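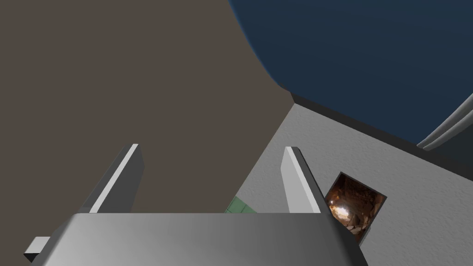
Arka Two-Finger Gripper Safety Kit

The Arka kit holds what a small workshop needs to put a two-finger parallel gripper into service and keep the paperwork straight. It covers the gripper itself, the mounting, and the checks made before a new program runs at full speed. It does not cover the arm. Use the arm maker's manual for that.

What is in the kit

Fingertip pads, 2 sets
Mounting plate with eight bolts
Pinch-point labels for the gripper body
Clearance gauge
Printed check sheets and a binder
Risk assessment form, blank, with one filled-in copy from our Flerport shop

Before first use

Write down every part the gripper will hold, with its weight and the grip force you plan to use. Set the force to the lowest value that holds the part when the arm stops hard. Then cut power and see what the fingers do. Some grippers stay closed and some let go, and your risk assessment has to say which one you have.

Run the program in simulation first. Check both fingers against walls, fixtures and the underside of anything overhead, with the gripper open as well as closed. Most of the contacts we find are with the outside face of an open finger – people check the tips and forget the sides. Repeat the run on the real cell at reduced speed, with one person at the stop button.

Routine checks

Look over the pads at the start of each shift. Replace them when the wear line shows. Check bolt torque every 2,000 cycles, and again after any collision, even a light one. Sheet 8 in the binder is for collisions. Fill it in before the cell is restarted, and have someone other than the operator sign it.

Keep old sheets with the machine file. If you change the fingers, the part or the mounting angle, start a new assessment.

Ordering

The part number is 357. Spare pads are sold separately and fit the older Naklow mounting plate too. The February revision of the check sheets replaces all earlier ones, and current owners can get it free. Questions about the forms go to Nia Rees. For fitting and spare parts, ask for Fedir Horobets.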